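Durchlaufregal: flache Schalen laufen auf der Rollenbahn schlecht an, Kästen auf derselben Bahn problemlos

Sonda
18. August 2025

Wir betreiben im Kommissionierbereich ein Durchlaufregal mit geneigten Rollenbahnen. Rahmen und Traversen sind aus Edelstahl, auf mehreren Ebenen stehen blaue Kunststoffkästen mit gerippten Wänden. Zusätzlich setzen wir seit dem Frühjahr flache, hellblaue Schalen für Kleinmengen ein. Die Kästen laufen nach der Entnahme zuverlässig nach. Die Schalen bleiben dagegen häufig stehen, meist im hinteren Drittel der Bahn, und liegen dann teilweise schräg vor dem nachfolgenden Kasten.
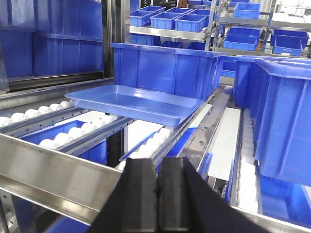

Bahnlänge 2000 mm, Gefälle nach Einbauprotokoll 47 mm auf 1000 mm. Die leere Schale wiegt 260 g. Rollen sind gereinigt, einzeln von Hand geprüft, alle drehen frei. Mit Beladung wird es besser, aber nicht gut. Ich würde ungern das Gefälle der gesamten Ebene erhöhen, weil die schweren Kästen vorne schon jetzt deutlich hörbar anschlagen. Gibt es eine Lösung, mit der beide Behältertypen auf derselben Ebene bleiben können?

Umutov

Gefälle erhöhen. 47 auf 1000 ist für leichte Behälter zu wenig, hatten wir auch. Danach war Ruhe.

Georgiou

Das Gefälle allein erklärt es meines Erachtens nicht. 4,7 Prozent sind für beladene Kästen ein brauchbarer Wert. Bei einer Schale von 260 g fällt jedoch das Anlaufmoment jeder einzelnen Rolle ins Gewicht. Die Hangabtriebskraft liegt hier bei rund 0,12 N, damit überwindet man kaum eine Rolle mit leicht verharztem Fett. »Dreht frei von Hand« sagt in diesem Bereich wenig aus.

Ich würde in dieser Reihenfolge vorgehen:

1. Rollenteilung prüfen. Unter dem Boden der Schale müssen in jeder Stellung mindestens drei Achsen liegen. Bei kurzen Behältern auf weit geteilten Bahnen kippt die Vorderkante zwischen zwei Rollen ab und bremst.
2. Höhe der Bahnen quer zur Laufrichtung ausmessen. Liegt eine Schiene auch nur zwei Millimeter tiefer, zieht ein leichter Behälter zur Seite und stellt sich schräg. Ein schwerer Kasten überspielt das.
3. Seitenführung nachsetzen. Die Spurbreite ist vermutlich auf die Kästen eingestellt. Für die Schale fehlt dann die Führung, und der ausladende Rand hakt an der Nachbarspur ein.
4. Mischbetrieb auf einer Spur beenden. Schalen auf eine eigene Spur, Kästen auf die andere. Die Spur lässt sich bei den meisten Systemen einzeln in der Traverse höher einhängen — damit bleibt das Gefälle der Kästen unverändert.

Gegen das Anschlagen der Kästen helfen Bremsrollen, zwei Stück pro Spur, die erste auf halber Länge. Der Schalenspur darf man sie nicht zumuten.

Noch ein Punkt, der gern übersehen wird: Leitungen, die vor der Traverse frei herunterhängen, etwa von Anzeigen oder Beleuchtung, gehören in einen Clip an der Oberseite. Ein loser Stecker auf Höhe der Bahnkante reicht aus, um eine leichte Schale anzuhalten. Dasselbe gilt für weiche Ware wie Netzbeutel, wenn sie über den Behälterrand hängt. Sie muss vollständig im Kasten liegen.
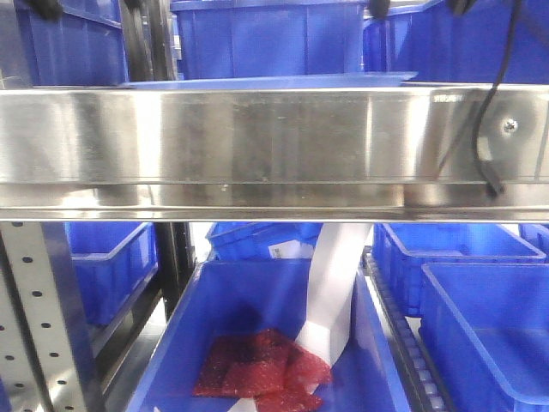 Lässt sich die hintere Traverse unter Beladung versetzen, oder muss die Ebene vorher geräumt werden?

Die Ebene muss geräumt werden. Unter Last verkanten die Einhängehaken, und beim Lösen der Sicherungsschraube kann die Traverse auf einer Seite aus dem Pfosten springen. Reihenfolge: Behälter abnehmen, Rollenbahnen aushängen, Schrauben beidseitig lösen, Traverse zu zweit umhängen, Schrauben wieder anziehen. Danach die Höhe links und rechts gegen den Boden messen, nicht gegen die Traverse darunter.

Sonda

Danke. Quer gemessen: Die linke Schiene liegt an der Einschubseite drei Millimeter tiefer als die rechte. Bei Grutura habe ich zwei schmalere Führungsprofile angefragt. Die Schalen bekommen vorerst eine eigene Spur auf der oberen Ebene, Gefälle dort 60 mm auf den Meter. Bremsrollen folgen, sobald die Teilung der vorhandenen Bahnen geklärt ist.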